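Frequently asked questions about buying and fixing up old desktops

I get a lot of the same emails about secondhand desktops, so I've put my answers on one page and I add to it whenever a new one keeps coming up. Last updated 15th June.

Who are you, anyway?

I'm Cayetano Cuesta. I fix up used desktops in my spare room and sell a few of them under the name Mollolora (it's my grandmother's village, or a nickname for it, the family argues about this). I used to work the service counter at a small shop called Tejada, and most of what I know I picked up there from grumpy people with broken power buttons.

Is a used desktop still worth buying?

For most folks, yes! If you write emails, pay bills, watch shows and have a kid with homework, an old office machine will do all of that just fine. I wouldn't get one for big new games or heavy video work. You'd end up spending more on parts than you saved.

How much should I spend?

I tell people to stop at $300, and that's with the screen. Over that, you're close to the price of something new with a warranty, and I'd take the warranty.

What should I ask the seller?

Ask if it turns on, and ask for a photo of it running. Ask if the drive is included, because plenty of offices pull the drives before they let the machines go. Ask if the power cord comes with it. If the seller gets annoyed at three questions, I move along.

The listing says "for parts." Should I run?

Depends how much you like tinkering. I love those listings, my wife does not. If it's your first one, skip it and get a working machine. You can always break it later.

Do I need special tools?

A plain Phillips screwdriver and a good light get you most of the way. A small dish for the screws too (I use a jam lid). I also keep a soft paintbrush for dust. Unplug everything first, please, and touch some bare metal on the case before you touch the parts.

What's the first upgrade you'd do?

Swap an old spinning drive for a solid state one. It's the only upgrade where people write back to say thank you. Memory comes second, and before you buy any, look up which kind your board takes, or you'll be like me with a drawer full of sticks that fit nothing.

Can I change the processor myself?

You can, but go slow. The pins are tiny and they bend if you look at them wrong. Line up the corner mark, let the chip drop in under its own weight, and never push.

How do I wipe the old drive?

Back up first, then do a full erase, and don't trust a quick format. If the drive is dead, I take it to the county drop-off. Ours shreds up to 22 per visit, which is plenty for me.

Do you ship?

Not since February. One box arrived looking like it had been kicked down a hill, and I refunded the whole thing. Pickup only now, sorry!

Can I send you my old machine?

Write first and tell me the model. My spare room is only so big, but I do say yes pretty often, mostly to the ones that need a little work.

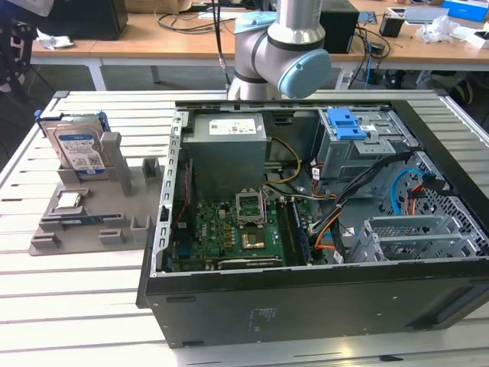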